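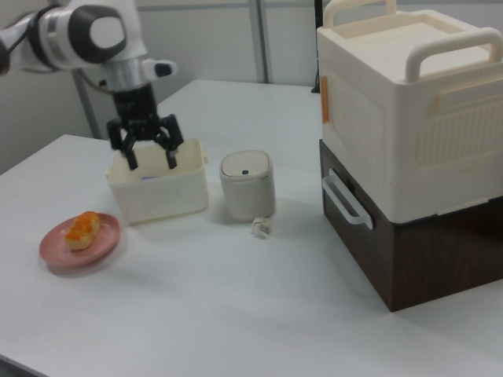 Small bins are the thing people write to us about most, more than drawers, more than shelves, and I've been meaning to put the answers in one place for a long while. Most of the questions come down to the same muddle: what should be kept in an open bin, what should be thrown away, and how to stop the one from turning into the other. A plain off-white bin with the top left open and a little domed trash can standing right beside it on the tabletop will get most households a good part of the way there. They needn't be the same color, though I do think it's restful when they are. The questions below came in from customers of our two shops, Rivthorpe and Ustgate, and I've answered them as best I can.

Why do you recommend open bins over ones with lids?

For things you reach for every day, a lid is one more step, and by the end of a long afternoon one more step is enough to leave the scissors on the counter. I like lids very much for things that are going up to the attic. On a desk or a craft table, leave the top open and let yourself be a bit lazy about it (I certainly am).

Small things get lost at the bottom of mine. What am I doing wrong?

Probably nothing! A bin with tall sides will swallow a single eraser or hair clip, and you'll be peering over the edge for it. Either move the little things to something shallower, or put a folded dish towel in the bottom to raise everything up. Some people like dividers. I find they work beautifully for a month and then everything migrates into one corner anyway, but you may be a tidier person than me.

How many bins should I start with?

Four is plenty for one room. I know the sets come in bigger numbers and it's tempting to buy the lot, but an empty bin has a way of filling itself with batteries and old receipts. One of our Ustgate customers wrote that she had 13 in her sewing room and couldn't say what was in most of them. She's down to 6 now and tells us she's much happier.

Is a tabletop trash can really worth the space?

I think so, yes. If the nearest trash is across the room, the pencil shavings and bits of tape go into whatever is closest, and that's usually your nice clean bin. Keep the small can within easy reach of where you sit, on the side of the hand you use most, and empty it when you take out the kitchen trash. Please don't use it for anything wet or smelly. It's for paper scraps, thread, wrappers and that sort of thing.

What size bags fit the small cans?

We don't sell bags for them. A produce bag from the grocery store does nicely, folded over the rim with the lid set back on top. Plenty of people skip the bag altogether and wipe the can out with a damp cloth.

My white bins have scuffs. Will they come off?

Often they will. Start with warm water and a drop of dish soap on a soft cloth, and if that doesn't shift the mark, make a paste of baking soda and water and rub gently in circles. Go easy, as a rough sponge will dull the plastic and then it picks up dirt faster than before. Creamy shades are more forgiving than bright white. A few faint marks on a bin that gets used every day have never bothered me.

Can I put them in the dishwasher?

I wouldn't. Thin plastic can warp in the heat, and once the rim has gone wavy it never sits right on a shelf again. The sink is fine.

Should I label them?

If you share the room with anyone, yes, and write the label in words they'd use themselves. "Art stuff" gets more cooperation than "mixed media." Our Raju labels peel off cleanly, and the Flukard card holders clip over the rim if you'd like to change the wording now and then.

How often should I sort through everything?

Once a season suits most people. Tip the whole bin out onto a cleared table, with the trash can close by, and put back only what you'd go looking for. We run a sorting evening at Rivthorpe every August, before school starts, and you're very welcome to bring a bin along and do it in company.

Last updated: August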